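The trouble with a cup, Anoma Pramanik told me over a very long lunch in March, is that it has an inside. Stand one upright and her planner, which she calls Reso, will find the rim and be done with it. Lay the same cup down and the software has to work out which way the mouth points, where the wall is thin enough to pinch, and how far to roll the wrist before it's standing again. Her first version guessed wrong so often that she gave up on it and started over.

The new one, written at the Lorkura lab, scores 30 grasps for each cup and keeps the best 5 (she'd like to keep fewer, but the dark ones still fool the depth estimate). It learned from 1,000 demonstrations, and she is hoping for 4,000 before she lets anybody see it set a whole table.

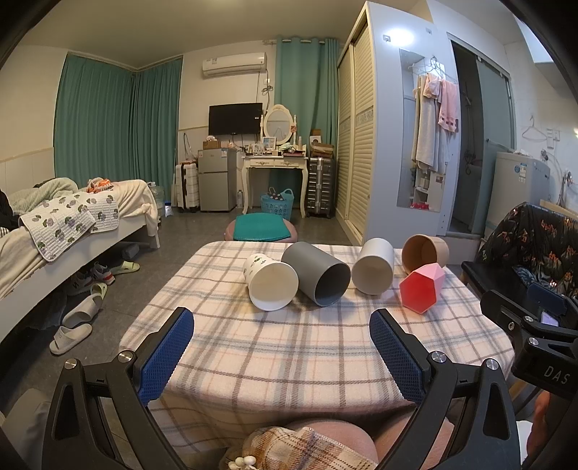

Five cups on their sides on a plaid cloth, a small puzzle for grasp planning.

Pramanik's next headache is cups that touch. Reso still likes to treat two of them as one rather long cup.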